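Whiteboard ghosting, what are you using?

bretus_fan7
Got a used board from the Skuscombe surplus sale, 3 feet wide. Old ink ghosts after a week no matter what. Wiped it down Thursday. White barrel marker, black felt tip.

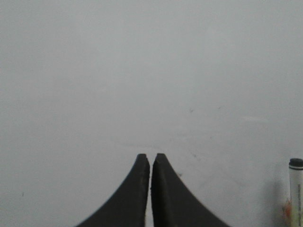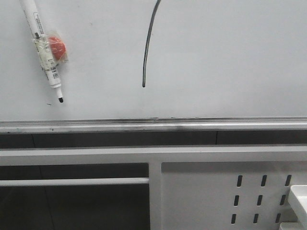
Tried the Stondlow spray twice. Smells awful, streaks bad. Worth buying the big bottle or no?

jaunzems_desk
No. Rubbing alcohol, microfiber, done. And cap your markers lol

tallowmill
Disagree on alcohol — killed the coating on mine in 7 months. Plain water and dish soap, dry it right away.

jaunzems_desk
Cheap board then. Been doing it for years at work, no problem

chalkdust500
Trace over the old ink w/ a fresh marker, wipe while its wet. Works on most of it. And clean the tray too, crud goes straight back on teh eraser

bretus_fan7
ok trying soap first, then the trace thing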